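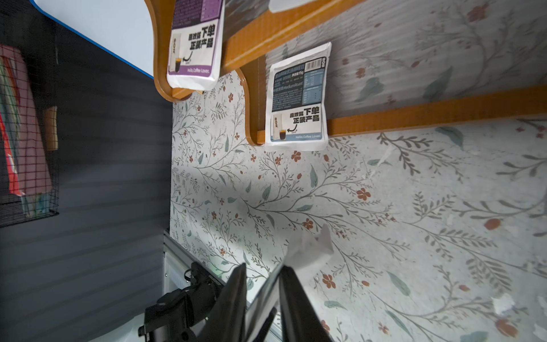 Cloveck Public Library is opening its home history room in February, and the whole town is invited! The room brings together 2115 photographs, letters, deeds, paint cards and wallpaper samples from houses in Cloveck and neighboring Mersha, most of them brought in by the families who live there now. Wallpaper has been the runaway favorite so far. People love a pattern like the one with the thin, branching stems, little sage-green leaves and rust-red flowers, and a few pale, scuffed patches only make them look longer.

The collection started small, with 40 items in a filing cabinet next to the local newspapers. Then a notice went up at the front desk asking residents to look in their attics, and boxes began arriving faster than we could label them (we are still labeling them). There are kitchen plans drawn on the backs of envelopes, seed orders, a coal bill that covers both sides of a page, and one wonderful set of letters between two sisters arguing over the color of a porch.

Visitors can search the collection by street, by builder or by room. A large table is set aside for anyone who wants to spread out their own papers and compare, and staff will be on hand to help with old handwriting and faded dates. Children can design a wallpaper of their own and take it home.

The Mersha side of the collection covers 221 addresses, including nearly all of the mill cottages along Grekon Road. We would be delighted to hear from anyone who grew up in one of the missing houses — even a single snapshot of a hallway helps.

Scanning was carried out with software from Hosari, and the first 2000 records can be viewed on the computers on the second floor. The rest will follow through the spring.

The home history room is free and no library card is needed. Doors open at 10 a.m. Anyone who would like to lend or donate material may bring it to the front desk during regular hours. Please put loose papers in a folder or envelope with your name and the address of the house.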